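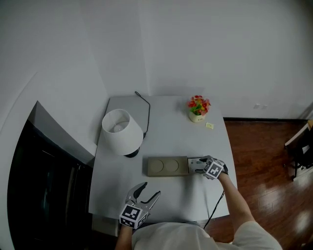
Will a machine be doing the tidying up for us by next December?

Probably not the whole house, though one or two small jobs look a good deal nearer than they did when we last wrote about this.

Several of you wrote in after our piece on the packing line at Prudimstead, where a single arm now moves 600 cartons a shift and never seems to want its tea. If it can do that, you asked, why can't it clear a table? It's a lovely question, and we have been chewing it over ever since. The cartons at Prudimstead are all the same size and turn up in the same spot every time, whereas a table at home has a lamp on it, and a flex trailing off the back, and a pot of flowers, and some small flat thing that has to be picked up by its edges without knocking everything else for six!

People are still much better at this, so a lot of the present effort goes into having a person do the chore with a gripper in each hand, over and over, and letting the machine learn from that. The Wodus project in Wikthorpe has gathered 1,336 of these short goes so far, most of them no more than picking up one thing and putting it down beside another. Their arm, which they call Noh, now manages roughly 300 tries between real muddles, and is still painfully slow about it (our tea went cold watching).

Wodus has room for 10 readers at its next open afternoon, so do drop us a line if you would like a place.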